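Mercy Mabula had been at Kastholm 43 days when the arm at cell 2 stopped listening to anyone but her. It was the cables, the manual said. The manual blamed the cables for everything, including, on page 261, noise.

She retied the upper bundle so it looped over the orange joint with some slack, and hung a white tag on it. Kinoshita, from Bandance, asked what the tag said.

"It says leave it alone."

"In what language?"

"Mine."

He reached for the clamp on the corner of the bin. The arm, powered down since lunch, gave a small click. Kinoshita put his hand back in his pocket.
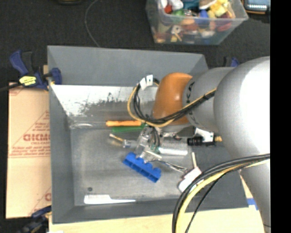 "See," said Mercy, "it reads."

Back to top | Contact | © Nosport Stories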